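May 2018

Shellac notebook, Gratum batch

Finally got the amber flakes to dissolve all the way! Kidus Moges was right that I was rushing it. Ground them finer, gave the jar a shake whenever I walked past, and left it overnight on the shelf by the window. Strained through two layers of old T-shirt and the color is gorgeous, like strong tea.

Brushed three test strips of maple. First coat went on a bit heavy at the ends, second was much better once I slowed down — short strokes, don't go back over it. Sanded between coats with 1000 and it came up so smooth I kept picking the strips up just to feel them. Tried 3000 on one of them and I can't see any difference, so I'll save that paper.
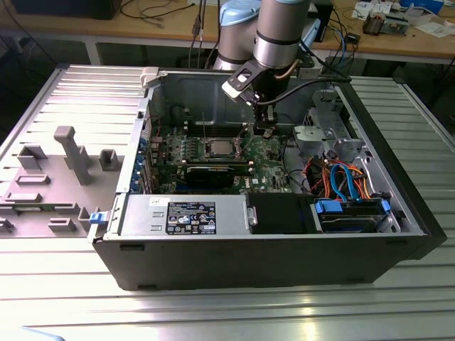

Strip 2 has a cloudy patch in one corner. Humidity was 62 when I brushed it, 43 for the other two, so my money is on the weather. Will redo it on a dry day and see.

Still want to try the paler flakes from Flondley on the little walnut box. Kidus, if you read this, the jar with the blue lid is yours, help yourself. Pad is in the tin, needs more alcohol before use.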